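Home Topics How Things Work Ask Us Glossary

Why is a fleece blanket warm?
By Demetrio Mateos, August

A blanket does not make heat. It slows down the heat that is leaving you. This page explains how fleece does that, what it is made of, and why it becomes thick so quickly when it is folded.
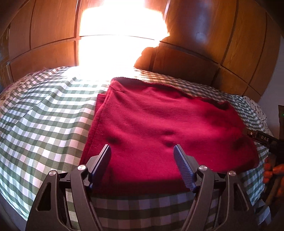 Eusebio Campos wrote to ask why his own fleece feels warm the moment he touches it, while his cotton sheet feels cold, when both have been in the same bedroom all day. The two are at the same temperature. A thermometer would show this. Your skin does not measure temperature very well, but it is good at noticing how fast heat is moving out of it. A smooth sheet touches your hand in a great many places, so heat passes into it quickly. Fleece touches your hand only with the tips of its fibres. Between the tips there is air, and heat passes through still air slowly.

What fleece is

The word "fleece" first meant the wool of a sheep. Most fleece blankets today contain no wool. They are made of polyester, a kind of plastic that can be melted and pushed through very small holes to form long threads. Some of this plastic comes from old drinks bottles, which are washed, chopped up and melted.

The threads are knitted into a cloth. At this stage the cloth has loops on it and is not fluffy. It then goes through a machine with rollers covered in fine wire bristles. The bristles pull at the loops and lift the fibres. This step is called napping. (It has nothing to do with sleeping.) The raised layer is called the nap or the pile. Another machine trims it so that it is all the same height.

Look closely at the surface of a soft red fleece, such as the one on the green and white checked sheet. It is slightly fuzzy. The fuzz is the pile, and the pile is where the air is held.

Why the pattern is called gingham

Gingham is a cloth with small, even squares, usually in white and one other colour. In woven gingham, coloured threads and white threads run in both directions. Where colour crosses colour, the square is dark. Where white crosses white, the square is white. Where colour crosses white, the square is a paler shade between the two. The same pattern can also be printed on plain cloth. A gingham sheet has no pile, so it is flat and thin compared with fleece.

Folding and layers

Each time you fold a blanket in half, the number of layers doubles. One fold gives two layers, the next gives four, and the next gives eight. The blanket also covers half as much of the bed each time. The amount of cloth has not changed.

The folded edge is often thicker than the other edges. Cloth cannot bend to a perfectly sharp corner. It has to curve round, and fluffy cloth needs a wider curve than thin cloth does. The open edges behave differently – they can slide past one another, so they may look wavy or curl at the corner.

Dents and creases

If you press on folded fleece, you push air out from between the fibres and leave a hollow. Polyester fibres are springy, so a shallow dent will usually fade when the blanket is shaken. If fleece is squashed under something heavy for a long time, the pile may stay flat. Flat pile holds less air and is less warm.

Try it yourself

You will need a fleece blanket, a ruler, and a bed or table.

1. Fold the blanket in half three times.
2. Stand the ruler beside it and measure the height of the stack. Write it down.
3. Press the stack with both hands while a helper measures it again.
4. Take one number away from the other.

The answer shows how far the stack was squashed. Most of what you pushed out was air. Repeat the test with a folded sheet and compare the two answers.

Words used on this page

Fibre – a very thin strand of material.
Insulator – something that heat passes through slowly.
Nap or pile – the raised, fuzzy layer on a cloth.
Polyester – a plastic often made into thread.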